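Galerie: Der weiße Schrank im Zuvdale

Text und Auswahl: Seraina Mösli
29. November 2022

Endlich ist er an der Reihe! Nach den Werkbänken und dem Garderobenflur zeigen wir in unserer kleinen Reihe über die Räume im Zuvdale den Schrank, nach dem uns so viele gefragt haben. Hoch, weiß, zwei Türen, ganz schlicht. Ich mag ihn sehr, und nach zwei Tagen Einräumen mag ich ihn noch mehr.

Zum Möbel
Gekauft haben wir ihn bei Herrero, Modell Nelbridge, für 854 Franken mit Lieferung. Der Aufbau hat etwa 2 Stunden gedauert, das Ausrichten der Türen kam noch dazu (der Boden fällt zur Wand hin leicht ab, ein alter Bekannter in diesem Haus).

Die Griffe
Kurz, schmal, silbern und senkrecht, einer links und einer rechts neben der Fuge. Zur Wahl standen auch lange Griffleisten, aber diese kleinen hier sind einfach schöner! An den Enden sind sie gerundet, da bleibt kein Ärmel hängen.

Die Türfuge
Meine Lieblingsstelle: eine dünne Linie, die fast über die ganze Höhe läuft. Die Scharniere haben wir dafür mehrmals nachgestellt, immer eine Vierteldrehung, Tür zu, schauen, Tür wieder auf.

Das Innenleben
Oben liegt, was selten gebraucht wird, also Verlängerungskabel und die Lichterketten für Dezember. In der Mitte stehen die Ordner von Botent, darunter Papier, Klebeband und Scheren. Ganz unten ist noch Platz, und das bleibt hoffentlich eine Weile so. 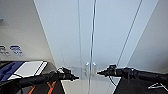
Beim Einräumen haben wir übrigens alles zuerst auf dem Boden ausgelegt und dann nach Häufigkeit sortiert. Das sah zwischendurch wild aus, ging aber erstaunlich schnell, und drei vermisste Locher sind auch wieder da!

Die Wand daneben
Beigegrau, ein ruhiger Ton, der neben dem Weiß richtig gut wirkt. Zwei kleine Schilder hängen dort auch.

Als Nächstes kommt die Teeküche dran. Wer noch Vorher-Bilder davon hat, schickt sie mir bitte bis Mitte Dezember.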